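Section 4: Setting Up the Work Table

Read this section before you plug anything in. It covers the table, the power strip, the cable, and the small items that stay out during the day. Setting up a table takes one person less than half an hour. If you are setting up more than one, finish the first completely before starting the next.

4.1 Before you start

Have these at hand:

A table with a flat, steady top
One power strip with its own switch
A dry cloth and a damp cloth
One reusable cable tie
Labels and a pen
The table sheet (last page of this guide)

The Istisville tables and the Fullell tables are set up the same way. The Fullell tables are 37 inches deep and the Istisville tables are a little deeper, so you will have more room behind the power strip on those.

Note: Table numbers are on the underside, near the left front leg. Write the number on the table sheet now. It is hard to read once there are things on top.

4.2 Placing the table

1. Choose a spot within reach of a wall outlet. The strip's cable must get there without crossing a walkway.

2. Set the table down and press on each corner in turn. If it rocks, turn the foot under that corner until it stops.

3. Leave at least 40 inches between the table and the next one, measured edge to edge.

4. Wipe the top with the damp cloth, then with the dry one. Do the edge as well. Rounded edges collect dust on the lower side where it doesn't show.

5. Wait until the surface is fully dry.

Caution: Do not put a power strip on a damp table. Do not use spray cleaner on a table with a strip already on it. Spray the cloth, away from the table, and then wipe.

4.3 Placing the power strip

The strip goes on top of the table, sockets up. Older versions of this guide had it on the floor. We changed that in March after Ekua Quaye reported that the floor strips were getting kicked and mopped. If your table sheet still says "floor," cross it out.

1. Check the strip on all sides. Look for cracks, brown marks near the slots, and a switch that feels loose. If you find any of these, set the strip aside, label it DO NOT USE, and take another.

2. Turn the switch off.

3. Lay the strip on the table with the switch end toward the wall outlet.

4. Angle the strip if that keeps the cable from bending sharply where it enters the housing. It doesn't need to line up with the table edge.

5. Leave a hand's width clear on both sides so that large plugs fit.

Note: Some strips have a switch that is the same shade from both sides of the table. If you can't tell whether it is on, unplug the strip at the wall.

Caution: Never connect one strip to another. If there aren't enough sockets, ask for a second wall outlet. The total load on one strip must stay under 2,000 watts or under the limit printed on the strip, whichever is lower. Kettles and heaters don't go on these strips at all.

4.4 The cable

Until the table is in use, the cable stays bundled.

1. Hold the plug in one hand and gather the cable into loops about as long as your forearm. Follow the curve the cable already has. If you force it the other way it will twist.

2. Put the tie around the middle of the loops, loose enough to slide a finger under.

3. Leave the bundle on the table next to the switch end, with the plug where you can find it.

4. When you are ready for power, take off the tie and open the whole bundle. A cable that is carrying power should not be left coiled.

5. Run the cable down the side of the table nearest the outlet. Plug it in, then turn on the switch.

Caution: Loops hanging over the front edge will catch on chair arms. Push them back.

4.5 Books, boxes, and small pieces

Most tables have a few loose items on them during the day. They are fine as long as they keep to their own side.

1. Put books on the side away from the sockets, lying flat. A thick book may lie at an angle if that leaves the middle of the table open.

2. Stand small boxes behind the books, picture side forward, so people can tell them apart without picking them up.

3. Keep small blocks and similar pieces away from the strip. Pick them up one at a time and look at what you have before you put it away.

4. Nothing goes on top of the strip. This includes paper.

5. Keep drinks on the side shelf.

Note: Stela Jitaru keeps the list of books that belong to each table. If a book turns up with no table number inside the cover, leave it where it is and write the title on the sheet.
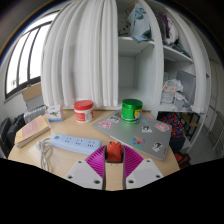

Figure 4-1. Table top with the strip at an angle, cable still bundled, and a book and small box on the left.

4.6 Checking the table

Go through these checks each time a table is set up or moved.

1. The table doesn't rock.

2. The strip lies flat and its switch works.

3. Before power: the cable is bundled. With power: the cable is open along its full length.

4. Books and boxes are clear of the sockets.

5. The table number is on the sheet, and the sheet is signed.

If a check fails and you can't fix it on the spot, unplug the strip and hang the Stondedach card on the table. The cards are in the drawer marked Alva, in the same envelope as the spare ties.

4.7 Common problems

The switch is on but there is no power. Check the wall outlet with something you know works. If the outlet is good, replace the strip. Do not open it.

The plug feels warm. Turn off the strip, unplug it from the wall, and label it. Report it the same day.

The strip slides when you pull out a plug. Hold the strip down with your other hand. Do not tape it to the table, as the tape leaves marks on the wood-grain top that are slow to clean off.

The bundle keeps coming undone. The tie is worn. Take a new one and throw the old one away.

Questions about outlets and load go to Fiifi Agbeko, extension 673. For missing table sheets, ask Imani Ondieki.

Section 4 revised July 4, 2026. Checked by Mawuli Boateng.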